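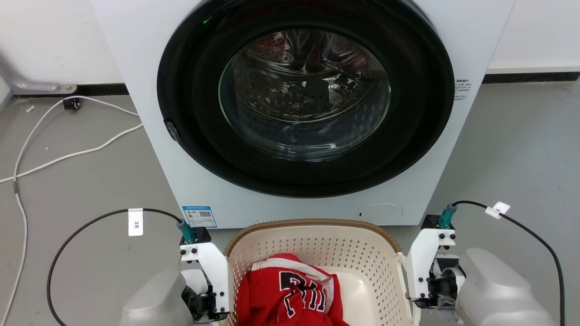
Write the Stop Rule Before the Task

Most safety rules for home robots are written for the moment when the robot is moving. There is a speed limit, a force limit, and a line on the floor that people are supposed to stay behind. I have no quarrel with any of those. My complaint is that the rules say almost nothing about when the robot should give up.

Take laundry. A two-armed machine in front of a washer has to open a door, reach into a basket, lift out a shirt and put it in the drum. Each step can go wrong in a dull way. A sleeve catches on the latch. The fabric bunches and the grip slips. The door swings back a few inches. A person deals with all of this without thinking. A robot tries again, and if its instructions don't say otherwise, it keeps trying.

At Plamier, where I spent part of October reviewing written procedures, the laundry task ran to 71 steps. Only 2 of them said what to do after a failed attempt, and both said "retry." Mechthild Kaufmann, who edits the procedures, told me they had been copied over from a parts-sorting job. In parts sorting, a retry costs a few seconds. With a door seal, each retry is another pull on rubber that somebody has to pay to replace.

I think every household task should have a retry limit, written down before the first trial and kept where the operator can read it. The number should belong to the object being handled. A jersey can be grabbed again many times. A glass door should get far fewer tries. When the limit is reached, the arms open, back away and wait for a person.

The usual objection is that this lowers the success rate. Tsutomu Wada made that case to me at Ukside, and he is right about the arithmetic. If a team reports on 100 trials and the robot stops early in some of them, those count as failures. My answer is to report them separately. A stop that followed the rule is a different result from a dropped shirt, and a buyer would want to know how many there were of each.

The other thing missing is cables. The Prundgate checklist has 51 items, and the floor is mentioned once, under cleaning. Loops of cable near the work area ought to be clipped down or routed behind the operator, and the check should be signed at the start of each shift, along with the emergency stop test. It takes a minute.

None of this needs a new standards body. It needs one more page in the procedure, and a supervisor who won't start the task until that page is filled in.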